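The Hovach Technical College Robotics Program is pleased to share an update on its student packing project, June 8, 2022. (1/11)

Eleven students are enrolled in this year's project course, led by Bronwyn Trevaskis with lab support from Chiến Ngô. The course asks students to study one ordinary warehouse job in full and then teach parts of it to a two-arm robot.

This year's job is the packing table. Students began with the sealing of cartons and soon moved back a step, to the changing of tape on a handheld dispenser. A person does this without much thought. For a robot it requires two hands, a steady grip on a light object, and a fair amount of patience from the programmers.

The goal set for the class is 1,000 recorded demonstrations of tape loading by the end of July. Each student signs up for sessions of 90 minutes. Sessions may be split between partners with the approval of the lab. 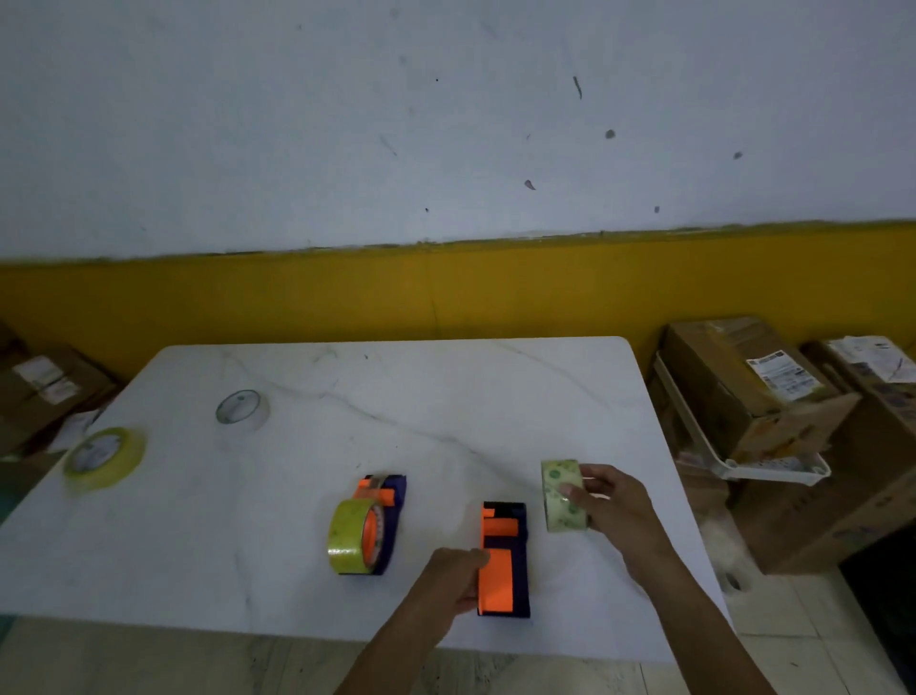

Students are reminded that different tapes behave differently. Clear tape is hard for the vision software to find at the loose end, and tinted tape has given better results so far. Please note the tape color in the session log before the first demonstration, and again whenever a roll is changed.

A question received from several students: may the dispenser be picked up while the roll is being fitted? Yes. Either method is accepted, provided that it is entered in the log. The cutter edge is sharp and fingers should be kept behind it at all times.

The software team, led by Grímur Gunnlaugsson, has completed the first version of Numel, the student-built tool that sorts recordings into usable and unusable sets. Numel currently rejects too many recordings in which the hand covers the core of the roll. A correction is in progress and no recordings should be deleted in the meantime.

The Program thanks the Sundqvist Fund for its grant of $3,250, which has been applied to replacement gripper pads, tape, and two additional storage drives.

Mereana Te Moana will present the class's early findings at the Alon Student Automation Meeting in July. Students who wish to attend should send their names to the department office. Travel forms are available at the front desk.

Students continuing into the summer session must repeat the hand tool safety briefing before their first booking. The briefing is given by Chiến Ngô in the lab.

Corrections to the session schedule will be posted as replies to this thread. (11/11)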